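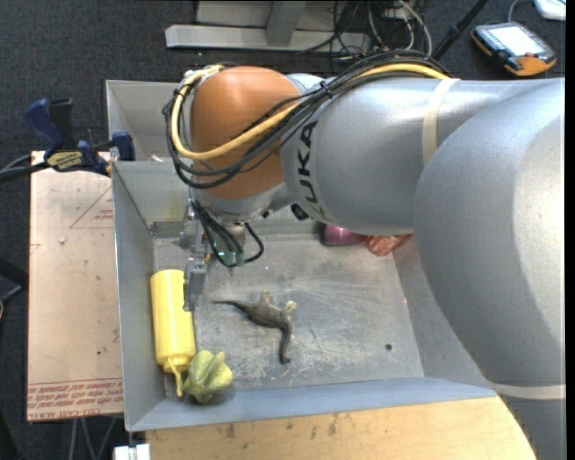 The yellow squeeze bottle, the star fruit shape and the long-necked dinosaur in the grey bin.

Pallow Odds and Ends: read me first

Welcome, and thanks for stopping by. Pallow is a collection of everyday bits and pieces, the sort of stuff that lives in a toy box or the back of a kitchen drawer, along with a plain list that says what each one is called and how to look after it. I started it at Prundcombe one November with a single carton and no real plan, and it has grown to 61 objects (I do have a soft spot for the dinosaurs, as you'll see from the list).

What's in the collection

Toy animals, pretend fruit and veg, squeeze bottles, cups, spoons, and a drawer's worth of things that never found a proper category. Those last ones are filed under "sundry", and you're welcome to argue with me about any of them.

How things are named

Every object gets a colour first, then a plain name: "yellow squeeze bottle", "grey-brown dinosaur, long neck". Where a colour sits between two others I write both, so the star fruit is listed as yellow-green. Please stick with the names in the list even if your family calls it something else. We lost a whole afternoon once to sauce bottle versus squeeze bottle, and Mendonça still brings it up!

The list

It's a plain text file called objects.txt, one line for each object: name, colour, group, weight in grams, and a notes column that I tend to overfill. Weights are to the nearest 2 grams because that's as good as my kitchen scale gets. Anything over 100 grams has an H in the notes.

Looking after the things

Warm water and a drop of dish soap will do for nearly everything. Leave caps off the bottles overnight so they can dry out, and give the star fruit a going-over with an old toothbrush along the grooves. Nothing goes in the dishwasher, please.

Changes in this version

Added 10 objects from the Susomance box. Fixed the spelling of "grey", which I'd managed to write both ways. Two spoons are still missing a weight.

Questions, corrections and spare dinosaurs to Zuleica Holanda.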